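Where my policy was losing the episodes

In August I promised to write down the results of the insertion task, and it took me longer than I wanted. I did the project alone in the evenings, so please read the numbers with some patience.

The method is a small diffusion policy trained on simulated demonstrations. I call it Plorkari, after nothing in particular. The demonstrations come from a scripted planner, Kerkano, which knows the true pose of every object. The policy does not know it and must work from the camera view and the joint angles.

I started with 2,000 demonstrations and the success rate stopped growing very early. Then I went to 3,811, which is simply where my disk was full, and the curve was almost the same. For two weeks I changed the learning rate and the noise schedule, and I learned very little from this.

What helped was to look at the failed episodes one by one. Most of them had a good grasp and a good transfer. The error came in the last part, above the platform, where the planner moves quickly and leaves few frames to learn from. So I sampled these frames more often during training, with a weight of 8. Nothing else was changed – same network, same seed, same colour settings in the renderer.

The failures in this phase became much fewer. I also tried the weight on the Marchal baseline and there the gain was smaller, maybe because it predicts only one action at a time.
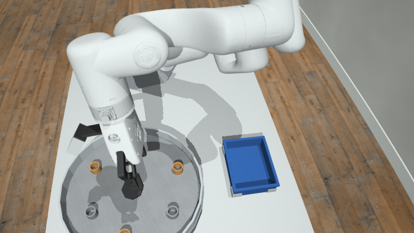

What I will do next

First, more variation in the lighting. The arm throws a big shadow over the table and I suspect the policy uses it as a depth cue. After that I want to repeat the training with Skultari as the physics engine, to see if the weight of 8 is still a good choice there.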